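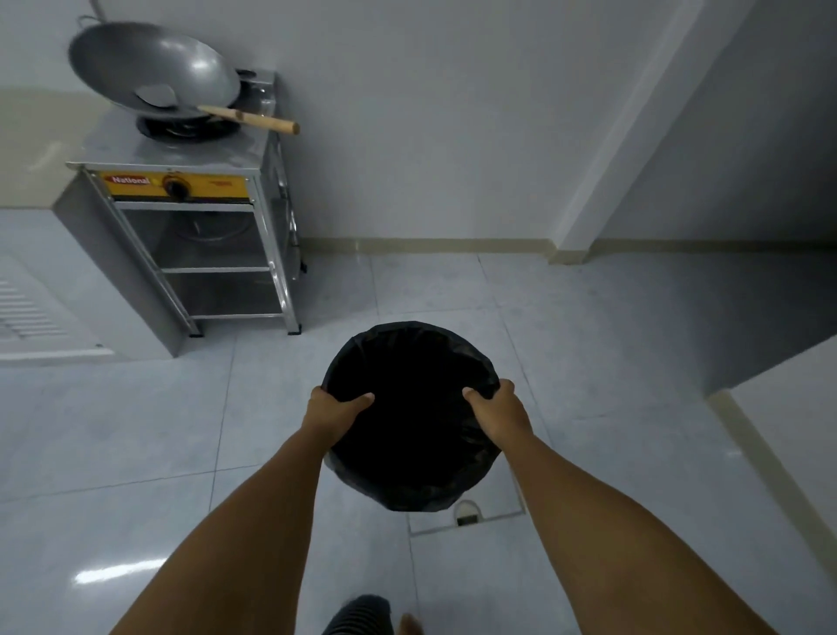

Budget Küche und Reinigung: Roboter oder doch nur Kleingeräte?

Forum > Technik im Haus > Anschaffung und Planung

noltau_hw
Hallo zusammen,
wir betreiben in Noltau ein Gästehaus mit zwei kleinen Selbstkocherküchen und 16 Betten. Für das kommende Jahr sind 3000 Euro für Automatisierung bei der Reinigung freigegeben. Bestellt werden muss bis September, danach ist das Geld weg. Im Moment läuft alles von Hand: Müllbeutel wechseln, Böden wischen, Kochstellen abwischen.
Im Angebot habe ich einen Wischroboter von Bundgaard mit Absaugstation und dazu Sensoreimer mit automatischem Deckel. Hat jemand beides im Einsatz? Böden sind durchgehend Fliese mit Bodenabläufen.

Kantenleiste
Bundgaard läuft bei uns im zweiten Jahr. Auf großen Fliesen gut, solange nichts im Weg steht. Probleme machen Stufen und Podeste. Der Absturzsensor hat bei uns an einer glänzenden Kante falsch ausgelöst, das Gerät blieb dann mitten im Raum stehen. Messt vorher die Höhe aller Absätze und schickt die Maße an den Händler.

P_Eyvindsson
Sensoreimer würde ich streichen. Die Arbeit beim Müll ist Beutel raus, neuer Beutel rein, Rand umschlagen. Das macht kein Deckelmotor. Du zahlst für eine Klappe und kaufst Batterien dazu.
Gruß, Poul Eyvindsson

noltau_hw
@Kantenleiste: Einen gefliesten Absatz haben wir in beiden Küchen. Höhe messe ich nach.
@P_Eyvindsson: Der Gedanke war Hygiene, damit keiner beim Kochen den Deckel anfasst.

P_Eyvindsson
Dann Treteimer. Oder ganz ohne Deckel und öfter leeren. Bei Gästen geht der offene Eimer am zuverlässigsten, da wird wenigstens hineingetroffen.

Gruenspan
Sehe ich anders. Offene Eimer neben der Kochstelle riechen im Sommer, und bei Fisch reicht ein Abend. Wir haben Sensordeckel von Emwood, die Batterien halten eine Saison. Kostet nicht die Welt. Wichtig ist, dass normale Beutel passen und keine Kassetten vom Hersteller nötig sind. Das steht oft nur im Kleingedruckten.

P_Eyvindsson
Geruch kommt vom nicht geleerten Eimer, mit oder ohne Deckel.

Blöndal_Þ
Zum Wischroboter noch ein paar Punkte für die Kalkulation, die im Angebot gern fehlen:
Wischtücher und Staubbeutel für ein Jahr
ein Ersatzakku
Wasseranschluss oder Handbefüllung der Station
Stellfläche der Station samt Steckdose, nicht neben Gas
Zeit für das Freiräumen vor jeder Fahrt
Der letzte Punkt ist bei uns der teuerste. Freistehende Kocher auf dünnen Beinen, Gasschlauch bis fast zum Boden, Eimer, Hausschuhe. Unser Gerät hat sich in Bronorholm einmal in einem Schlauch verfangen. Passiert ist nichts, aber seitdem fährt es in der Küche nur noch unter Aufsicht, und damit ist die Ersparnis hin.
Þröstur Blöndal

Kantenleiste
Man kann Sperrzonen einzeichnen. Hinter dem Herd muss keiner fahren.

Blöndal_Þ
Kann man. Dann wischt man dort wieder von Hand, und gerade dort liegt das Fett.

noltau_hw
Danke, das hilft. Ich frage bei Bundgaard ein Testgerät an und lasse es zuerst im Flur laufen. Die Eimer nehme ich aus der Bestellung, für eine Küche probieren wir einen Sensordeckel. Den Schlauch lege ich vorher höher, falls der Installateur das so abnimmt.

Gruenspan
Frag gleich nach dem Preis für den Ersatzakku und lass ihn dir schriftlich geben.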